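Caderno da oficina de programas juvenis
Agosto, fim da tarde

Passo a limpo as notas da sessão de trabalho sobre o programa de mentoria para o próximo ano. Escrevo para mim e para quem pegar nisto depois, o Onyekachi Iyamu sobretudo, que fica com a zona da Tapia e não pôde estar na parte da manhã.

Ponto de partida: temos dois modelos a funcionar e misturamos os nomes. O modelo de escola (grupo aberto, à hora de almoço, qualquer aluno entra) é o que corre na secundária de Leltier. O modelo de bairro (mentor fixo, grupo fechado, porta a porta com as famílias) é o que corre em Murkholm. Nos relatórios aparecem os dois como "clube". Quem lê de fora não percebe porque é que um deles tem trinta miúdos numa semana e oito na seguinte, e o outro tem sempre os mesmos. A partir de agora: "grupo aberto" e "grupo de mentoria". A palavra clube sai dos formulários. Nos cartazes pode ficar, os miúdos já a usam.

Leltier. O grupo aberto está bem de presenças e mal de continuidade. O Maximiliano Nieto esteve lá o período todo e a leitura dele é que os alunos do 7.º e do 8.º vêm pelo jogo e saem antes da conversa. Tentámos trocar a ordem, conversa primeiro. Resultado fraco: chegavam atrasados de propósito. Voltámos à ordem antiga e cortámos o jogo para metade. Melhorou um pouco, mas só tenho as folhas de presença para o dizer, e as folhas só registam a entrada. Falta registar a saída. Pedir ao Maximiliano uma segunda coluna na folha, hora de saída, sem complicar mais.

O que a escola nos pediu: uma lista dos adultos que entram no edifício, atualizada todos os meses. Está atrasada. Fica comigo.

Murkholm. Seis mentores no ativo. Dois pares pararam antes do verão, um por mudança de casa da família, outro porque o mentor mudou de turno no emprego. No segundo caso o rapaz ficou sem ninguém durante semanas e soubemos pela mãe. Isto não pode voltar a acontecer. Regra proposta e aceite: cada par tem um adulto de reserva que a família já conhece, apresentado no primeiro mês. O adulto de reserva não precisa de fazer a formação completa de mentor, mas precisa da verificação de antecedentes e da sessão de proteção de menores.

Discutimos bastante se o adulto de reserva deve ir aos encontros de vez em quando. O Maximiliano acha que sim. Eu acho que muda o encontro e que chega um lanche em conjunto por período. Ficou em aberto. Experimentar das duas maneiras até ao Natal e comparar notas.

Tapia. Ainda não há nada montado. O Onyekachi falou com a junta e com a equipa de futebol, e a sala de cima do pavilhão está livre ao fim da tarde. Sugestão dele: começar com refeição. Os miúdos saem do treino com fome e vão direitos ao café da esquina. Se houver comida simples feita por eles, ficam. Concordo com a ideia. A minha dúvida é o tempo: cozinhar, comer e arrumar leva a sessão inteira se não houver divisão de tarefas. Ver como se faz em Nisach, onde as sessões de cozinha já correm há dois anos com o mesmo grupo de idades.

Orçamento: 2000 euros para arrancar em Tapia, até ao fim do ano. Inclui comida, material de cozinha básico, seguro e a impressão dos consentimentos. Não inclui transporte. Se alguém precisar de transporte, sai da linha geral e tem de ser pedido antes.

Mesa e escorredor:

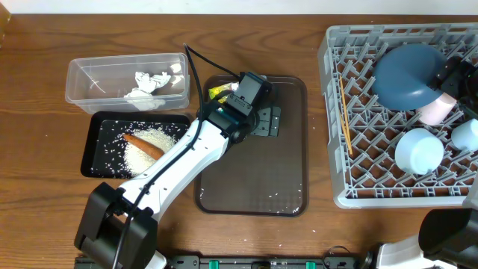
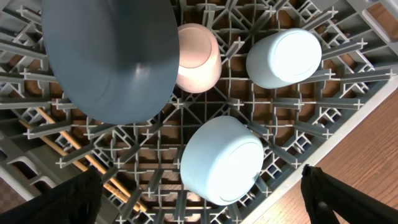
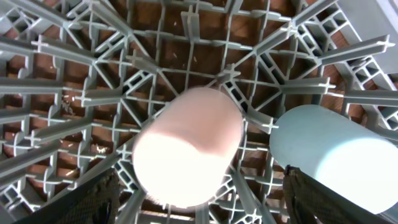

Para Tapia escrevi um primeiro esboço de sessão, a corrigir pelo Onyekachi:

17h30 chegada, telefones na caixa (quem quiser)
17h40 cozinhar, grupos pequenos
18h20 comer todos na mesma mesa, adultos incluídos
18h45 conversa, uma pergunta só
19h10 arrumar e sair

A pergunta única vem do que se fazia em Murkholm no início. Uma pergunta por sessão, escrita num papel, e quem não quer responder passa. Quando púnhamos três ou quatro, respondiam sempre os mesmos. Guardar as perguntas num ficheiro comum para não andarmos a repetir. O Maximiliano tem uma lista antiga, manuscrita, e vai passá-la.

Alergias: a ficha de inscrição atual só tem uma linha para "saúde". Para sessões com comida não serve. Acrescentar campo próprio para alergias e outro para restrições alimentares, e fazer cópia para quem estiver na cozinha. Sem ficha preenchida não há participação na parte da comida.

Avaliação. Continuamos sem acordo sobre o que medir. As presenças são fáceis e dizem pouco. O questionário de fim de ano em Leltier foi devolvido por menos de metade dos alunos, e várias respostas eram de dois amigos a preencher juntos. Proposta minha: conversa curta com cada participante a meio do ano, por um adulto que não seja o mentor dele, com notas de meia página. Dá trabalho. Para os grupos de mentoria é viável, para o grupo aberto não vejo como.

Pendentes:

- lista mensal de adultos para a escola (eu)
- coluna de hora de saída na folha de Leltier (Maximiliano)
- nomes dos adultos de reserva de Murkholm (Maximiliano)
- visita a Nisach, combinar com a equipa de lá (Onyekachi)
- ficha de inscrição nova, com alergias (eu, o Onyekachi revê)
- confirmar com a junta quem abre e fecha o pavilhão de Tapia, e quem fica com a chave suplente

Ainda por ver: a idade mínima em Tapia. A equipa de futebol tem miúdos de dez anos e o nosso seguro só cobre a partir dos doze. Ligar à seguradora antes de imprimir os consentimentos.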